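I work evenings on the cleaning team at Zevmont, three floors of offices over a print shop. We've had a robot picking up litter and emptied bottles for a while now, and people keep asking me what it's like, so I'm putting it in a thread.

Short version: it is slow, it is useful, and my job has changed more than I thought it would. July 2024, for anyone reading this later.

It runs close to the floor and has one arm with a two-fingered gripper. These are both from the gripper camera.

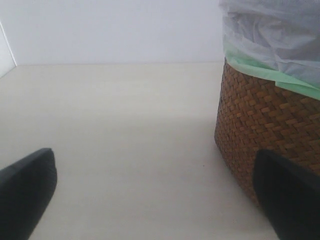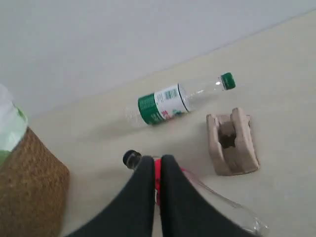 The company that supplies it is called Wevar. The software we use to look at what it has been doing is Foton. I'd never heard of either before they came to us.

The robot does bottles, cups, card and packaging. It doesn't do toilets, kitchens, desks, stairs or anything above knee height. That still leaves most of the building to us, and I mention it because half the office staff think we sit about while it cleans.

Before, I spent the first part of every shift walking round with a sack, bending down. My back knew all about it. I do a lot less of that now and I'm less stiff when I get home. That is the main good thing and I won't pretend it's small.

What replaced it is checking. Every evening Foton gives us a list of things the robot wasn't sure about. You look at the picture and press keep, bin or leave for a person. Last month there were 327 of them between the four of us.

Most are easy. Clear plastic is the worst. On a pale floor it has trouble telling where a bottle ends, and it will go back for the same one several times. Card it's good with. Carrier bags it treats with a lot of suspicion.

We found out quickly that it can't tell rubbish from something a person has put down on purpose. Someone on the second floor keeps a box of samples by their chair. We had to mark that corner as out of bounds, then the next one, then the space under the coat hooks.

So now there is a plan of each floor with the no-go areas on it, and keeping it up to date is our job. Desks get moved and we aren't told. I have asked for that to change. The answer was that they'd look into it.

Training was 15 minutes with a man and a laptop. Then a booklet. The booklet is written for a warehouse. We wrote our own, one side of paper, and stuck it inside the cupboard door.

The question everyone gets round to: did anyone lose their job? No. One person left in spring and wasn't replaced, and management say that was going to happen anyway. You can make of that what you like. The four of us cover what five used to, with the robot.

Pay: the same for six months. Then we pointed out that checking lists and drawing floor plans wasn't in anyone's contract, and we got a supplement of £200 a year each. It's something. It's taxed.

The robot picked up 1,876 items in its first full month. That number went up on a slide in the staff meeting. I asked whether there was a number for what we'd picked up in the same month and there wasn't, as we've never been logged.

I don't want to be logged either, to be clear. I just noticed it.

It's quieter, working alongside it. There used to be two of us to a floor and we talked. Now it's one of us and the robot, and I put the radio on. A couple of the others say they prefer it. I don't – the company was half the reason I liked evenings.

Sorting is better than it was. We used to tip everything into one sack when we were behind, and I think most cleaners would admit the same. The robot is never behind, so plastic and card go out separately now.

There's talk of putting a second one in at the Mwaipopo building across the road. If you work there: ask who does the checking and whether it's paid, and get it written down before the thing arrives. We did it the other way round and it took months.

Ask for time in the shift for it as well. Ours was supposed to fit in "between tasks". There is no between tasks.

A few replies asking if it frightens people. No. The security guard says goodnight to it. It stops dead if you step in front of it, and then you have to wait while it makes up its mind to carry on.

Someone else asked if I'd go back to how it was. I'd keep the robot for the bending and have the fifth person back. I'm on again at six, so I'll answer anything else tomorrow.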